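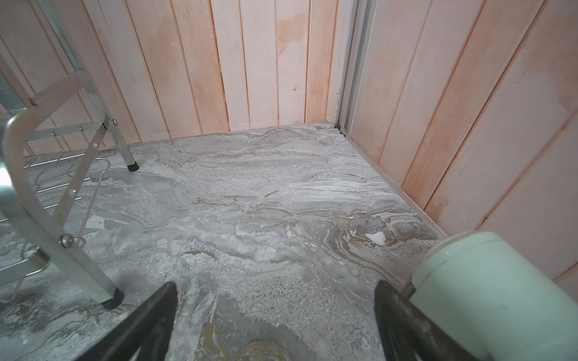
Print | E-mail | 14 comments

Home | Producers | Regions | Tastings

Povilas Vasiliauskas did not plan to make wine. He studied drainage engineering, and for six years he designed ditches for other people's farms. When he bought the Pidatine property it was to grow table grapes. The old vines came with it.

"There were 36 rows of a white grape that the seller couldn't name," he said. "He told me to pull them out. I asked what they cost me if I left them alone, and the answer was nothing, so I left them alone."

He now bottles one wine from those rows, a dry white called Clurnico. The 2019 came to 3077 bottles, his largest crop so far. I spoke to him by phone for an hour, with his cellar manager, Hae-won Ma, on the line for part of it.

I asked first about skin contact, as the wine has more color than most whites at the price. Vasiliauskas said the juice stays on the skins for 2 days and no longer.

"We tried a week in the second vintage," he said. "I liked it for a month. Then it was all tannin and tea. We sold it to a restaurant that wanted that kind of thing, and they were happy."

Ma said the decision on when to press is hers. "I taste in the morning and again at night," she said. "Povilas would press early every year if I let him. He worries."

The wine ferments with its own yeast in old chestnut casks bought from Tovden, a cooper who has since retired. There is no new wood in the cellar and no plan to buy any. Sulfur goes in once, before bottling.

"People ask if it's a natural wine," Vasiliauskas said. "I don't put that on the label. I'd have to argue about it."

He was more willing to talk about price. The Clurnico sells for less than its neighbors, and his importer, Jae-hoon Lim, has asked him twice to raise it. He has refused both times.

"My costs are low. I own the land and the casks are paid for," he said. "If I have a bad year, I'll call Jae-hoon and tell him he was right."

The next release is a red named Ji, from young vines planted on the slope behind the house. Only 162 bottles were made, and most will stay in the cellar. Ma opened one in November and thought it was still closed.

"Good acid, not much smell yet," she said. "I'd leave it until the next harvest and try again."

Share this (36) | E-mail to a friend | Print

Previous | Next | Back to Producers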